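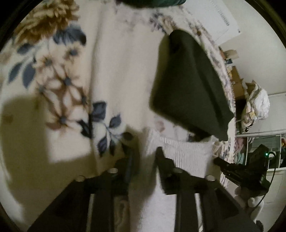
According to Vichien Nuchit, the section on bulky loads should come before the program table, where a person with a comforter in hand will find it. It has been moved accordingly. The program table is now in section 6.

## 5. Bulky loads (Tundby 543 washer-dryer)

This section covers blankets, comforters, bedspreads, and mattress pads. For curtains and rugs, see section 7. Complete the leveling procedure in section 2 before running any bulky load.

### 5.1 Before loading

1. Read the care label on the item. If the label prohibits machine washing, stop.
2. Check seams and bindings. Repair open seams before washing.
3. Close zippers, snaps, and ties.
4. Remove hair and lint with a dry brush.
5. Test dark or strongly printed fabric for color loss: press a damp white cloth on an inside corner for one minute. If color transfers, wash the item alone in cold water.

**Note:** Wash one blanket per load. Two light blankets may be combined if they are of similar weight and together fill no more than three quarters of the drum.

### 5.2 Loading the drum

1. Open the door fully, to the second stop.
2. Feed the item in loosely, one end first, turning the drum by hand as you go. Do not roll or fold it.
3. Check that a flat hand fits between the load and the top of the drum.
4. Run a finger around the door gasket and clear any trapped fabric.
5. Close the door until the latch clicks.

**Caution:** Do not push the load in with a tool or with your knee. Damage to the gasket from forced loading is not covered by the warranty.

### 5.3 Setting the program

1. Turn the dial to BULKY. The display shows the default time, 46 minutes.
2. Add liquid detergent to compartment II. Use half the dose marked for a normal load.
3. Leave compartment III empty. Fabric softener flattens plush and fleece surfaces.
4. Set the spin speed to MEDIUM.
5. Press START.

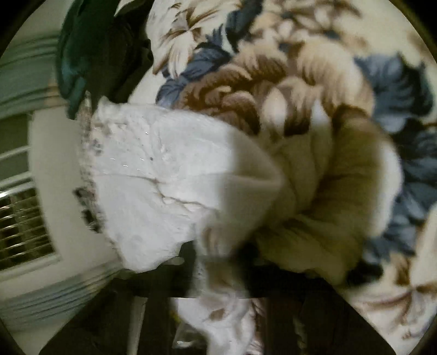 If the drum stops and turns slowly back and forth before the spin, the machine is redistributing the load. This may repeat up to 5 times. If the load is still out of balance, the spin is canceled and UB appears on the display. Wait for the door to unlock, rearrange the item by hand, and select SPIN ONLY.

### 5.4 Drying

The dryer heating element draws 2000 W at the HIGH setting. The machine must be on its own circuit, as described in section 1.

1. Clean the lint filter.
2. Shake the item out and reload it loosely.
3. Select LOW for synthetic pile and MEDIUM for cotton.
4. Stop the cycle halfway through, turn the item inside out or end for end, and restart.
5. Remove the item as soon as the cycle ends and lay it flat until cool.

**Warning:** Do not machine-dry items with foam or rubber backing.

### 5.5 Stacked installations

Where the machine is mounted on the Utlow pedestal, retighten the four front clamps after the first bulky load. The older Sugawara bracket is not approved for spin speeds above LOW; use SPIN ONLY at LOW twice in place of the MEDIUM spin.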